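Section 3. Setting up the table and the wall grid

This section covers the cutting mat, the bowl and bun, and the white wire grid from the Burkeck shelving set. Read it through once before you begin. The table must already be standing level, as described in Section 2.

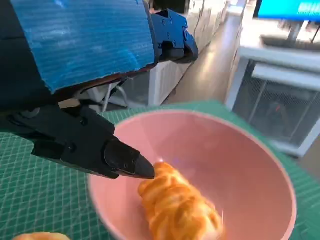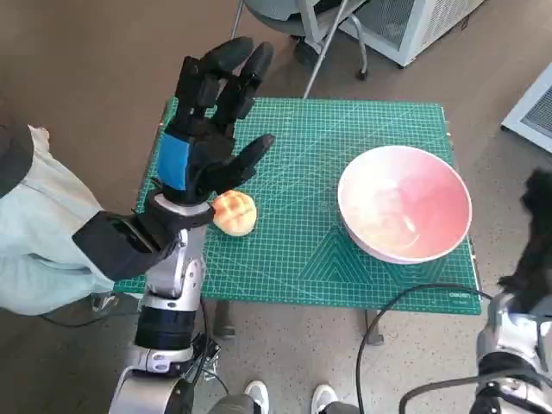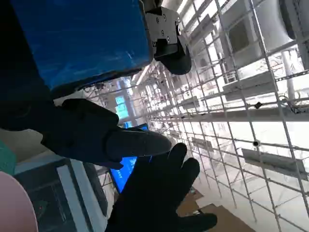
3.1 Laying the mat

1. Wipe the table top with a damp cloth and dry it.
2. Lay the mat with the printed side up. The fine white grid and the angle markings must be facing you.
3. Line up the near edge of the mat with the near edge of the table.
4. Press down each corner in turn. If a corner lifts, turn the mat over, leave it flat overnight and try again.

Note: Mats of other makes can be used if they have a printed grid. Do not put one mat on top of another.

Caution: Keep the mat away from radiators and direct sun. A warped mat will rock the bowl and cannot be flattened again fully.

3.2 Placing the bowl and the bun

1. Check the bowl for chips by running a finger round the rim. Put a chipped bowl aside and take a spare from the Cevlow box.
2. Stand the bowl on the right half of the mat. The whole foot of the bowl must be on the mat.
3. Put the bun down to the left of the bowl, crosshatched side up, with open mat between the two.
4. To move the bun into the bowl, lift it from the sides and lower it until it touches the bottom. Do not drop it in from the rim.
5. To start again, take the bun out and go back to step 3. Leave the bowl where it is.

Note: The bun supplied by Van der Linden is for display and must not be eaten. If you use a real one, replace it the same day and brush the crumbs off the mat before laying out the next.

3.3 Fitting shelf panels to the wire grid

1. Choose the height of the panel and count the squares up from the bottom of the grid at both ends. The two counts must match.
2. Hook the back of the panel over a horizontal rod.
3. Push down until both hooks are fully seated.
4. Pull the front edge gently towards you. A seated panel stays put. If it moves, lift it off and repeat from step 2.
5. Fit the longest panel first and the smaller ones afterwards.

Caution: Put light things only on the panels. The bowl belongs on the table or in its box.

3.4 Cables on the grid

Loose cables may hang on the grid for a short time while you are working. Before you finish for the day, gather them into one bundle and fix it to a rod with Traltance ties, part number 872. Leave 100 mm of slack at each end. Do not run cables across the mat or over a shelf panel.

3.5 Cleaning

Mat: lukewarm water and a little washing-up liquid. No solvents. Dry it flat.
Bowl: wash by hand and dry with a soft cloth. Scouring pads will mark the finish.
Wire grid: dust with a dry brush every 7 days. Take the panels off first.
Table legs: wipe down when the floor is mopped, and check that both feet on each side still touch the floor.

For replacement ties and panel hooks, see the parts list in Section 6.

Section last revised 2025-12-29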